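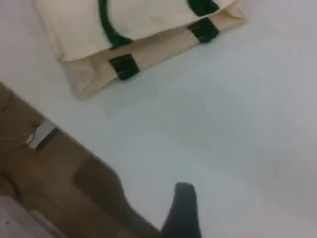

Figure 1. Canvas tote with green rope-style handle and green tabs on the bottom gusset.

Do Canvas Totes Earn Their Keep? Packing Project, Final Report
Girish Mathur
Handed in 29/12/2002

1. Why I did this

The class was given a leaflet from Wonex saying that a canvas tote "replaces every bag you own." I did not believe it. A bag that replaces every other bag would have to stand up by itself, carry books without cutting into your shoulder, and come out looking decent after being folded in a drawer. My partner, Lalit Garg, thought I was being unfair before we had even started, and he may be right. We agreed to write down what happened either way.

2. What we did

We packed a tote for 13 school days, using the same load each time: three textbooks, a lunch box, and a sweater. At the end of each day the bag was emptied and laid flat on a table, and we wrote down how the base looked. We also compared it with a nylon bag from Wakex that Lalit already had. The walk to school is nine minutes for me and a bit longer for him, so the carrying was not equal. I should have fixed that and didn't.

3. Results

The gusset is the part that gives the bag its depth, and it is also where I have the most doubts. Laid flat, the fabric bunches up at one end into a blunt corner – you can see this in Figure 1. The leaflet says the base "folds perfectly flat." Ours did not on any day we checked. Pressing it by hand helped until the next time it was packed.

The tabs are harder to judge. They are stitched on so that they wrap around the folded edge, and Lalit argued that they protect the fold from rubbing. I think they could just as well be there to match the handle. We had no bag without tabs to compare, so neither of us can claim to have shown anything.

For carrying, I scored the round handle lower than the flat strap on the nylon bag with the full load. Lalit scored them the same. Two people is not much of a sample.

4. Problems with the project

The first plan, back in June, was to ask 90 students at Fukcombe to fill in a form. We got nine forms back, and three of those were blank on the second page. I left them out of the results. We also never weighed the load, which Ms. Nigam pointed out when she read the draft.

5. What I think now

It is a decent bag for light shopping. I would not give up a backpack for it, and I still want to know how Wonex tested "every bag you own." Lalit disagrees and has written his own page, attached.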